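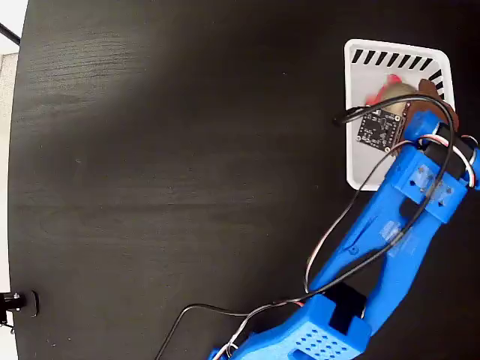
Teser support wrote back that grip faults on this class of arm are nearly always supply sag at the wrist servo, and asked for voltage readings under load before anything else was swapped. Readings are in the second entry.

Ticket: gripper comparison, blue printed arm, bench 2
Status: open, waiting on parts
Priority: normal
Component: end effector / wrist
Reported by: bench team, Revham

Summary
Brown jaw drops or rotates rounded items during the close-and-hold test. The older Brulteo jaw did not do this with the same controller and the same scripts. We need to know whether the fault is in the jaw, the wrist servo or the controller settings before the comparison can go on.

Setup
Printed arm in blue, servo at the wrist and at the lower joint. Small sensor board at the wrist end. White tray with the striped corner as the pick area. Controller is the Mahmoud unit on firmware from August, bench supply shared with nothing else. Test items are the usual mix, the tan rounded piece being the worst of them.

Steps to reproduce
1. Home the arm and zero the wrist.
2. Place the rounded item inside the tray, long side towards the stripes.
3. Run the close script at default force.
4. Lift, hold, rotate the wrist a quarter turn, lower, release.
5. Repeat without re-homing.

Expected: item stays put in the jaw until release.
Observed: item creeps towards the tip during the rotation and is dropped or released crooked. 68 bad releases in 200 cycles. Flat-sided items were fine throughout.

Entry 1, 09:40
Repeated the run with the Brulteo jaw fitted and no other change. 17 bad releases in 200 cycles. The remaining failures all came late in the run, after the wrist had drifted off zero. Drift is a separate ticket and is not covered here.

Entry 2, 11:15
Voltage logged at the wrist servo connector as Teser asked. The supply stays inside the servo's limits through the close and the hold, with one short dip as the lift starts. The dip looks the same with either jaw. Sag on its own does not account for the difference, so the servo stays on for now.

Entry 3, 13:05
Checked cable routing. The long black cable goes over the wrist in a loop, and at the far end of the quarter turn that loop goes tight and pulls on the wrist bracket. Gave it more slack and clipped the servo wires separately. Bad releases came down slightly but the creep was still there. Keep the new routing anyway – it should have been done before the first run.

Entry 4, 14:30
Sensor board output compared with the controller log. Sensor readings start to fall before the position error shows, which suggests the item is moving in the jaw while the servo holds its angle. Raising the close force stopped the creep for a few cycles, then the servo went into thermal limit. Force put back to default. Do not leave it raised overnight.

Entry 5, 15:50
Total cycles on the brown jaw now stand at 1,672 including the early shakedown runs. Took it off and looked at the contact face. It is smoother near the tip than at the root. No cracks, screws tight. A strip of thin rubber taped over the face held the rounded item through a short run, but the tape lifted at one corner and the run was stopped.

Reply to Teser
Readings attached. We don't think this is supply. Please confirm whether the dip at the start of the lift is normal for this servo, and whether your controller library has a way to limit hold current separately from close force. The Mahmoud unit only exposes the one setting in its menu.

Current finding
Likely cause is low friction at the tip of the brown jaw with rounded items. Cable pull made it worse. Controller not ruled out.

Next actions
– Print a second brown jaw with a ribbed face, same outline.
– Order moulded rubber pads that fit the Brulteo jaw as well, so that both can be tested padded and bare.
– Rerun both jaws with the new cable routing. The figures in the summary and entry 1 were taken with the old routing and should not go into the comparison table.
– Re-home every 50 cycles until the drift ticket is closed.

Workaround: use the Brulteo jaw for rounded items. Either jaw may be used for flat-sided ones.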